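How to Read a Rental Property Listing Before You Fall for It

Posted Jun 15, 2022 in Small Landlord Basics

A listing is a sales pitch with a bedroom count attached. I have bought 6 small buildings off the strength of listings and walked away from a good many more, and the ones I regret all had a beautiful paragraph about the neighborhood and very little about the furnace. What follows is the way I go through one now, at the kitchen table, before I call anybody or put on shoes.

You'll need the listing, a pencil, the county's property records site and an hour when you aren't in a good mood.

Step 1. Cross out the adjectives

Print the thing and draw a line through every word that can't be measured. Charming, sought-after, rare, must-see. Cross out "won't last" too, especially if the listing went up in April and it is now summer. What remains is usually four facts and a phone number. On a listing I pulled for a two-unit on Vullura Street, I was left with "two units, shared driveway, roof." I was glad to hear about the roof.

Step 2. Translate the rest

Some phrases have settled meanings:

"Tenant occupied" means you may not get to see the inside until you've made an offer. Ask.
"Priced to sell" means it was priced some other way first. Look up the history.
"Separate utilities" can mean gas, electric, water, or one of the three. Ask which.
"Updated kitchen" means one thing in the kitchen is newer than the others.
"Investor special" means bring boots.
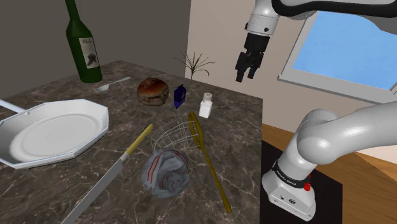
Write your questions in the margin as you go, next to the phrase that caused them. If you save them for the end you'll remember the two easy ones and forget the one about the sewer line.

Step 3. Check the rent they say it gets

There are two rents in most listings, the one being paid and the one the seller can imagine. The second is called "market" or "pro forma" or "potential." Put the actual number in your spreadsheet and leave the imaginary one with its owner.

Say the upstairs pays $1,510 a month. Ask for the lease. Read who pays for heat, when the term ends, and whether the deposit moves to you at closing. I once read a lease so closely that I found the parking space had been promised to both units. The seller's agent at Cosmont Realty told me this had "never come up," and it came up my first week.

If one unit is vacant, ask how long. Eight months is a long time for a place that is coveted.

Step 4. Look up the taxes yourself

The tax figure in a listing is often last year's, and it may include an exemption that belongs to the current owner and leaves when they do. Go to the county site, find the parcel, and see what the bill would be without it. On one duplex the difference was $4,000 a year, enough to turn a modest profit into an expensive hobby.

While you're there, check the number of legal units. A building advertised as a three-flat and recorded as a two-flat has a basement with ambitions. Call the building department before you count that rent.
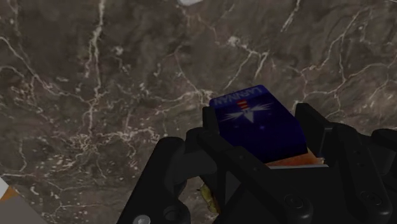 Step 5. Do the dull arithmetic

Take the actual annual rent. Subtract taxes, insurance, any utilities you'll pay, and the mortgage. Then take out 8 percent for vacancy and another slice for repairs. My slice gets bigger with every water heater. If the listing offers its own "cap rate," work it out again from your numbers and note how far apart you are. A small gap is optimism. A large one usually means someone left out the insurance.

I keep mine in a spreadsheet I've named Akska, after nothing, on the theory that I'd open it more often if it had a name. It has worked about as well as you'd expect. Any sheet with a rent line and an expense column will do.

Step 6. Visit at the wrong time

Now you can put on shoes. Go once at the time they suggest and once, from the sidewalk, in the evening. See where people park and whether the porch light works. Notice the gutters. If there's a business on the block, buy something there and keep your ears open. The counter at El Ouafi Bakery has told me more about drainage on that street than any disclosure form, and the almond cookies are good.

Step 7. Call with your margin questions

Read them off the page in order and write the answers down with the agent on the line. "I'll have to get back to you" is a perfectly fine answer once. When it's the answer to the same question three times, treat it as a different answer.

Then put the listing in a drawer overnight. If it's under contract by morning, there will be another rare opportunity along next week, probably with the same photographer. If it's still there, call your lender, get an inspector who has no friends at the listing office, and make your offer in writing with the inspection contingency left in.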